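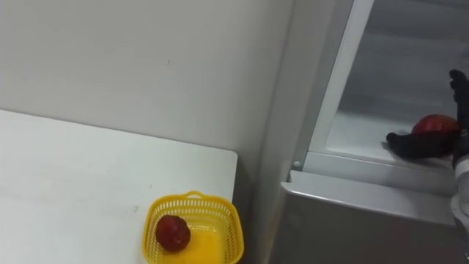 The Marniser market thefts were a series of petty crimes in the river town of Marniser, in which stallholders at the covered market lost cash boxes, scales and, on one occasion, a complete awning. The case is remembered less for the value of the goods than for the citizen's arrest that ended it, which put the wrong man in a storeroom overnight and the right one on the local radio as a witness. It is still used in the district's training for new police officers, under the heading of what to do first.

Background

Marniser's covered market stands on Traline Street, beside the old ferry landing. It had been patrolled by a single night guard until the town council, looking for savings, replaced him with a sign. The sign stated that the premises were patrolled.

Thefts had been reported there for years at a rate the police described as normal. In the spring this changed. Between the start of March and the middle of May, 21 thefts were reported from the market and the streets next to it, most of them between four in the morning and the arrival of the first fish trucks. Cash was taken when there was any. When there was none, the thief or thieves took whatever was closest, including a crate of left shoes from a display stand.

The traders' association asked for the guard back. The council offered a second sign.

Patrols

In the absence of a guard, the stallholders set up a rota of their own. It was organized by Carter Lemieux, who sold kitchen hardware and had once spent a year in an army supply depot, an experience he referred to often. Thirteen people signed up. Eight attended the first meeting, and six were still coming out by the second week, the weather having turned.

The patrol had no legal standing. Its members carried flashlights and whistles, and a few brought items from their own stalls, among them a rolling pin and a length of hose. The Marniser police were told of the arrangement in a letter and did not answer it, which the patrol took as approval and the police later said was a backlog in the mail room.

The detention

Shortly before five in the morning, in May, two members of the patrol found a man in the market's east aisle with his hand inside a locked stall. He gave his name as Ng and said he was a locksmith. He was carrying lock picks, a flashlight and an invoice, and he asked several times that someone read the invoice.

The patrol did not read it. Ng was walked to a storeroom behind the dairy counter, where he was pushed to the floor and his wrists were bound with packing twine. According to his later statement he was struck twice on the shoulder with the hose. The patrol's own account says the hose was "present." He was held for nearly six hours. The police were called only when a dairy worker arrived to fetch butter and found the door blocked by a chair with a man asleep on it.

Ng turned out to have been hired by one of the stallholders, who had lost her key and wanted the stall open before the morning trade. She was a member of the patrol, though not on duty that night, and had mentioned the appointment to no one.

Investigation

The inquiry was assigned to Detective Szu-yu Liao, who had until then been handling boat registration fraud. Liao released Ng, arranged for him to see a doctor, and interviewed every patrol member separately. The six accounts agreed on the time and on very little else.

She then turned to the thefts themselves, something no one had done in any detail. Her report observed that none of the stalls had been forced, and that the market's spare keys hung on a board in the office of Bromelano, the cleaning contractor. The board was labeled. The office was locked at night, with a key that also hung on the board during the day.

A night supervisor at Bromelano was arrested the following week. He had by that time given an interview to the local station as a concerned bystander, in which he called for tougher sentences and praised the patrol for its courage. Most of the stolen goods were recovered from a rented garage. The left shoes were returned to their owner, who said he had managed without them.

Court proceedings

The supervisor pleaded guilty to all but two of the thefts. He denied taking the awning and was acquitted on that count, and the awning has never been found. He was sentenced to 13 months and ordered to repay the traders in installments.

The case against the patrol took longer. Lemieux and two others were charged with unlawful detention, and the man with the hose was also charged with assault. Their lawyers argued that they had acted in good faith during a crime wave. The judge accepted that they had believed Ng to be a thief but noted that the belief could have been corrected at any point by reading a single sheet of paper. All were convicted. Lemieux received a suspended sentence and a fine, and he resigned from the traders' association in a letter that ran to eight pages.

Ng brought a separate civil claim, which was settled. The terms were not published, although the association's membership fee rose sharply the next year.

Aftermath

The council restored the post of night guard at a cost slightly above what it had saved. Applications came from 21 people, among them a former member of the patrol, who was not interviewed. Bromelano lost the market contract and now cleans the council offices.

The district police issued a one-page notice on citizen's arrest, reminding residents that a person detained must be handed over without delay and that force must go no further than is needed to hold them. The notice was posted in shops and at the ferry landing. A copy hangs in the market's east aisle, directly under the sign about patrols.

Ng continued to work in Marniser as a locksmith. He replaced the locks on most of the market stalls that summer, by daylight, and is said to have asked for payment in advance.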